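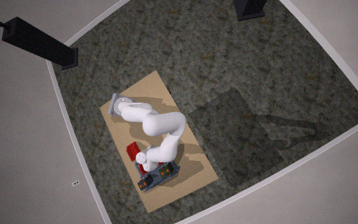 Ladan Kazemi wrote in to ask why the Vurik wagon still has no spare wheel, and whether Nesard expects her to drive home on a can of foam.

March, by Beca Rosser

Nesard does, at least as far as the next tire shop. The foam kit saves trunk space – five inches of it, by my tape – and a full-size spare is now a $106 option. The jack is $21 more, in case you had hoped to use the wheel. My dealer in Pellimside says it fits under the floor if you take out the tray and keep it in the garage with the other trays.

More letters next month.

We use cookies to remember your settings. Accept | Manage

Contact the newsletter desk | © Ghaffari Motoring Letter | Back to top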